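Does anyone need a decluttering course?

Posted in: Home, Grumbles

My sister-in-law Maritza Bedoya swears by the Plenden method, so in March I gave in and paid for it. It cost me 106 pounds. For that you get a workbook, a login and a weekly email telling you to be kind to your cupboards.

The main idea is that everything you own should live in a small basket, with its fellows. Batteries in one, string in another. I can see the appeal of baskets. I fail to see why I had to pay to hear about them, or why the ones in the course shop cost twice what the market charges. 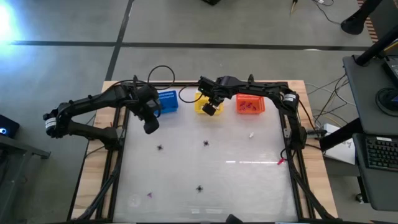
What I kept doing

The Friday clear-out, mostly. Ten minutes with a bin bag before tea, and the hall drawer does shut now. My mother did the same thing without a login.

What I dropped

The log. You are meant to write down each item as it leaves the house, and one happy customer claims 3,144 of them. Did she own a shop? I gave up at the second page, and the workbook went to the charity shop on Derkwood Road along with a fondue set.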